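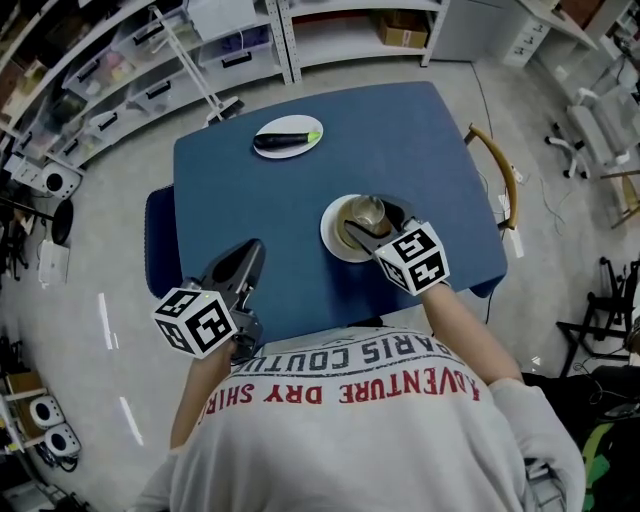
Forums > Kitchen & Household > Tea and Coffee > Tannin stains, what are you using?

flivmont_phil
Right, I've had it with tea stains. We drink it strong here (four cups a day each, no milk) and every glass and cup in the cupboard has gone that brownish colour at the bottom. Dishwasher does nothing, in fact I reckon it bakes it on. What's everybody using?

brellerbrew
Bicarb and a damp cloth. Make a paste, rub, rinse. My mum did it that way for 13 years in the same flat and her cups looked brand new.

Iddrisu Laryea
Bicarb's fine on china but I wouldn't go near good glass with it, you end up with tiny scratches and then the tea grabs on even harder. Denture tablets! One in warm water, leave it overnight. Cheap as chips.

brellerbrew
Never scratched a glass in my life mate. You must be scrubbing like you're taking paint off.

nullach_nan
Citric acid for me, from the brewing shop. I paid for a 300 gram bag back in October and I'm still only halfway through. Does the kettle as well.

flivmont_phil
Ooh, hadn't thought of the kettle. Do you need to boil it or just let it sit?

nullach_nan
Boil, switch off, half an hour, tip it out and rinse twice. Don't let anyone make a cuppa in between, my husband did and the colour of his face!

Iddrisu Laryea
Is your water hard, Phil? Ours is shocking and that's half the problem. We got a filter jug and the scummy ring on top of the tea went away.

flivmont_phil
Tank water, so no. It's just the tannins I think. Tried the denture tablets last night on two glasses, one came up beautiful and the other still has a line around the base. Having a go with citric tonight.

brellerbrew
Bicarb.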